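How to Set Up a Weekly Reading Log at School and at Home

Purpose of this guide

A reading log is a short written record of what a student reads outside of class. Teachers in grades 2 through 5 may use the steps below to start a log with a new group or to repair one that has fallen out of use. The guide was prepared by Deok-su Kwon for the family literacy office at Plisis and is revised each February.

The log is not graded. It gives the classroom teacher a view of a student's reading habits over time, and it gives families a regular occasion to talk about books. Schools that wish to attach points or prizes to the log should first speak with the literacy office.

Before you begin

You will need one log booklet per student, a class list, and the family letter in the languages spoken at home. The standard booklet has 28 pages, with one page for each week. Booklets may be requested from the school office or printed from the Jolent shared folder, where the files are labeled by grade. Print on both sides and staple on the left.

Please confirm that every student has something to read before the first booklet goes home. The classroom library at most schools is sufficient. Students may also borrow from the Grirnilon collection, which currently holds 1,051 titles for elementary readers, including picture books, comics, and audiobooks. All of these count as reading for the purposes of the log.

Step 1. Introduce the log in class

Set aside one class period. Show students a blank page on the board and complete it together, using a book the whole class has heard read aloud. Write the title, the author, and the pages read. In the box marked "One thing I noticed," write a single sentence and ask students to suggest others.

Accept a wide range of answers. A student may notice a word, a character's choice, a drawing, or a question the book did not answer. Avoid correcting spelling during this first lesson.

Step 2. Send the family letter

The letter should go home the day before the booklet. It explains what the log is for, how long students are expected to read, and whom to contact with questions. Families are asked to sign the last page of the letter and return it. If a letter does not come back, a phone call is preferred to a second copy.

Teachers should state the reading time clearly. For grades 2 and 3, the office suggests one short sitting on most evenings. Older students may divide their time as they like over the week. Reading in any language is welcome, and entries may be written in that language.

Step 3. Explain the role of parents and caregivers

Parents are not asked to test the student or to check each page. Their part is to provide a quiet place, listen when the student wants to read aloud, and initial the log once a week. A younger child may dictate the entry while an adult writes it down.

Some families ask what to do when a child refuses to read. Suggest that they stop for the evening and try a different book the next day. An argument at bedtime does more harm than an empty line in the booklet. Brothers and sisters may read to one another, and this may be entered in both logs.

Step 4. Collect and respond

Choose one morning each week for collection and keep to it. Read the entries and write a brief reply to each student. Two short sentences are enough. Replies should respond to what the student wrote, for example:

I also wondered why the grandfather kept the key. Tell me if you find out.

Do not use the reply to remark on missing pages. When a log has been blank for 2 weeks in a row, speak with the student privately, and then with the family if needed. Common causes are a lost booklet, a change in the household schedule, or books that are too difficult.
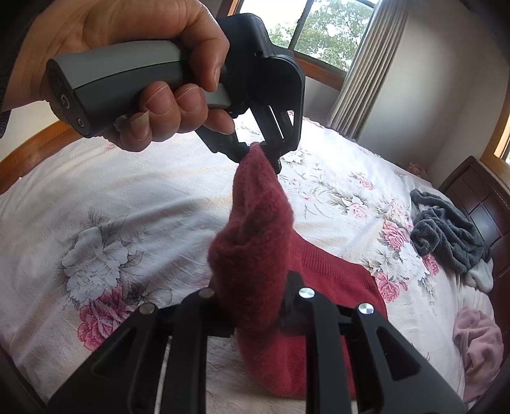

Step 5. Review the logs at midyear

At the middle of the year, ask students to read back through their own entries and mark one they would like to share. Pairs work well for this activity. The teacher may keep a copy of the chosen page in the student's folder for use at family conferences.

Look also for patterns across the class. If many students have stayed with the same series for months, a short book talk may help them find something new. If entries have become very brief, change the prompt. The Sung prompt cards, available from the literacy office, offer alternatives such as "A place I could picture" and "A person I would not trust."

Replacing a lost booklet

Issue a new booklet on the same day and begin with the current week. Students should not be asked to rewrite earlier entries.

Questions

Questions about the log, the family letter, or translations may be left with the school office for the literacy coordinator. Please include your school, grade, and the best time of day to reach you.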